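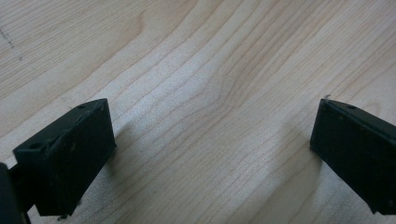 Pale tabletop, grain running on the diagonal. Glare in the middle.

1/ A thread on hard water and tabletops, prompted by a month of messages asking why a wiped table goes cloudy. Short version: it is usually the water and what you put in it, and the finish gets the blame.

2/ Hardness is dissolved calcium and magnesium. When a film of water dries, the minerals stay where they were. On glass you see spots. On a pale surface you see very little until the light comes in low, and then you see all of it.

3/ Soap makes it worse. Proper soap (fatty acid salts) reacts with calcium and leaves a scum that doesn't dissolve in more of the same water. Detergents mostly avoid this. Check which one you have. The front of the bottle rarely says.

4/ I keep a log. Tap readings from two addresses, same meter, same time of day, 7 am before anyone has run a bath. It now has 1,421 entries. The kitchen at the older address reads higher in June than in March, every year so far. I put that down to a change of source by the supplier but have not confirmed it.

5/ The test people ask for most: wipe one half of a surface with tap water, the other with deionised, let both dry, look across it from a low angle with a lamp at the far end. Do it after dark. Overhead light hides everything.

6/ Hanan Mahasneh repeated this with 19 cloths and found the cloth mattered more than I had allowed for. Cotton that has been through fabric softener leaves its own film. Her worst result was a brand new tea towel, unwashed. I have since stopped using softener on anything that touches a table.

7/ Products. Skilto spray: fine, slightly too much perfume, dries clean at half the dose on the label. Busari concentrate: good value, but the cap measure is wrong for small buckets and most people overdose it. Overdosing is the commonest cause of stickiness I see.

8/ Ostelura sell a "mineral lifter", a weak citric acid solution at a strong price. It does remove scale. Do not leave it standing on oiled wood, and keep it off limestone and marble altogether, as acid etches both.

9/ For a lacquered or varnished top: damp cloth, one drop of washing-up liquid per bowl, second cloth with plain water, third cloth dry. The third cloth is the step everyone skips.

10/ For an oiled top: the same, less water, and re-oil when a drop of water stops beading. Thin coat, wait, wipe off the excess. Lay used rags out flat outdoors to dry. Linseed rags left in a heap can heat up and catch fire.

11/ Several of you asked about the Yang filter jug. It lowers hardness for the first few weeks and then tails off well before the indicator changes. I would use it for tea – not for cleaning.

12/ Log spreadsheet goes up again once it passes 2,000 entries. Corrections welcome, with readings please.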